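Home Blog Archive About Contact

What I'm buying for the gripper setup, and what can wait

I finally sat down with the budget for this year. The total is $2,000, and it has to cover everything from finger pads to cables. Adwoa Akolgo has already spent it twice in her head.

The first line is pads. I want 2 spare pairs on the shelf before we start the long sessions in April. The textured inner face is the part I care about, so I'm ordering from Dissanayake again. The cheaper ones I tried were too smooth for me.
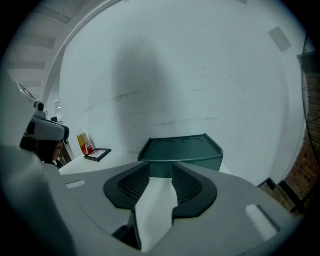 Next is the headset. We have been sharing with the Bornbridge people and I'd like to stop doing that. A used one plus a tracker for the top takes the biggest bite out of the money – more than I planned. Ilse De Graaf thinks we should rent for 90 days first. She may be right, and I've asked for a price.

Cables are cheap and I always forget them. I put down 5, all longer than what we use now. I'd also like something to keep them off the wood floor on the fan side.
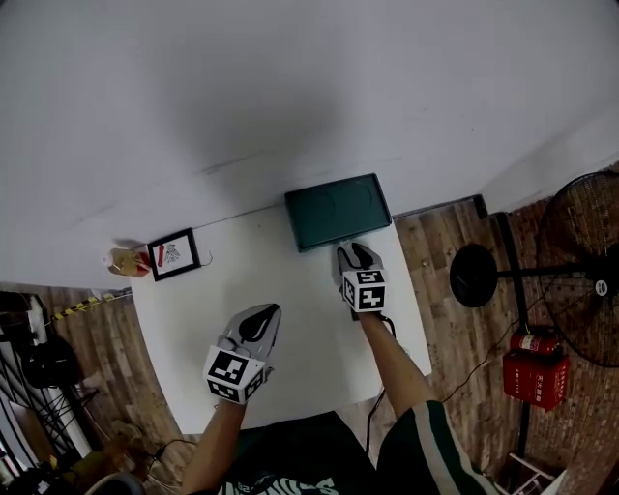

Page last changed: 3/29/21

The marker cubes stay as they are. Reprinting the patterns costs next to nothing, so they don't get a line. The white table stays too. Griet Mulder wants a height-adjustable one, and I said next year.

Whatever is left goes to storage.

3 comments | 11 shares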